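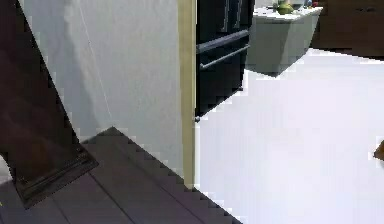

How many episodes should be recorded in one house before moving on to the next?

Plan for 20 per house, spread over at least four start positions. Fewer than that and the learner tends to memorise the route; more adds little until other houses have been covered.

Home | Set-up | Recording | Review | Export | Faults

Section 5. Recording episodes in simulated houses

5.1 Scope

This section covers the recording of demonstration episodes in the Revthorpe house set using the Dretov recorder. It assumes that the simulator is installed, that the operator's hand controller has been paired (Section 3), and that a task list has been loaded (Section 4). Recording on physical hardware is dealt with in Section 8.

An episode is one attempt at one task, from the first movement command to the stop signal. A session is any number of episodes recorded in the same house without reloading it.

5.2 Before the session

1. Start the simulator and wait for the status line to read READY.

2. Open the house from the Revthorpe list. Doors, loose items and lighting are set from the seed number shown beside the house name.

3. Write the seed in the session sheet. The recorder stores it too, but the copy in the sheet is the one used at review.

4. Set the camera stream to the low size. The policy is trained at this size and the operator should drive from the same view. Stair-stepped edges on door frames and furniture are normal at this setting and are not a fault.

5. Check that the free disk space is at least 400 GB. The recorder will start with less, but it will not warn you again.

6. Run the short drive test: forward, back, turn left, turn right, stop. If any movement lags behind the controller, go to Section 9 before recording.

Note – The spare view window is for the operator only. It is not written to the episode file. Close it on machines with a single graphics card.

5.3 Choosing a start position

Start positions are drawn at random from the open floor of the house. The operator may reject a draw, up to three times per episode, on these grounds only:

a) the robot overlaps a wall or a piece of furniture;
b) the robot is boxed in and cannot turn;
c) the target is already within reach, in a task that calls for driving.

A start that faces a blank wall or the back of a door is not grounds for rejection. The learner needs to see poor views as well as good ones, and episodes in which the operator has to turn and look for a way out are in short supply.

5.4 Driving through doorways

Most lost episodes in the Revthorpe set end at a doorway. The robot base is wider than it seems from the head camera, and an open door leaf can hide one side of the gap.

1. Stop before the threshold with both sides of the opening in view, if the room allows it.

2. Square the base to the opening. Do not steer while passing through.

3. Drive at the slow setting until the base has fully cleared the frame.

4. Turn only once the base is clear.

A change of floor finish often marks the threshold and may be used as a guide, but the collision boundary follows the frame and may not match the line on the floor.

CAUTION – Do not push a door with the base. The simulator allows it, and the door will move, but the contact forces are not realistic and the episode will be refused at export.

5.5 Search tasks

In a search task the operator is given the name of an item and must bring it into clear view before reaching for it. Many of the items are small and flat, and are placed on seats, counters and low tables.

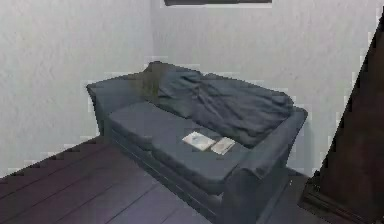 Figure 5-2. Two flat items on a sofa seat, seen during a search episode.

1. Read the task line aloud or to yourself before moving. Once the episode has started the line is hidden.

2. Sweep each room from the doorway first, then move in. Do not drive straight to a place where you found the item in an earlier episode.

3. When a likely item comes into view, stop for one full second. The pause gives the labelling tool a steady stretch of images.

4. If two items lie close together, move until a gap between them can be seen, or until it is clear from a second angle that there is none. Reach only after this.

5. If the item cannot be told apart from its neighbour at the low image size, press UNSURE and end the episode. Do not switch to the high size to settle the question.

Rumpled cloth is a frequent source of wrong labels. Folds and shadows in a blanket are picked up as items by the labelling tool – mark these as background at review.

Note – UNSURE episodes are kept. They are exported to a separate folder and used to train the stop signal.

5.6 Ending and marking an episode

1. Bring the base and arm to rest.

2. Press STOP. The recorder closes the file after about 20 seconds. Do not reset the house during this time.

3. Choose one mark: DONE, FAILED or UNSURE.

4. For FAILED, add a reason from the list. Use OTHER only if none of the reasons fits, and type a few words.

Failed episodes must not be deleted by the operator. They count towards the session and are sorted at review.

5.7 Recorder messages

Code 51 – Frame gap. One or more camera images were not written. The episode can be kept if the gap falls before the first reach; otherwise mark it FAILED and repeat it.

Code 205 – Seed mismatch. The seed in the file differs from the seed of the loaded house. This happens when the house has been reloaded mid-session. Close the session, open a new one and enter the new seed in the sheet.

Code 400 – Controller lost. The robot stops where it is. Pair the controller again and discard nothing; the part already recorded is still valid as a FAILED episode.

5.8 Handing over to Mansour

Closed sessions are passed to the Mansour review tool from the Export page. Tick the session, check that the episode count matches the sheet, and press SEND. A session with an empty mark on any episode will not be sent. Session sheets are kept with the exported files until review is complete.

For review steps and the labelling rules, see Section 6.

Jetberg Documentation | Contact support | Copyright Jetberg, all rights reserved | Back to top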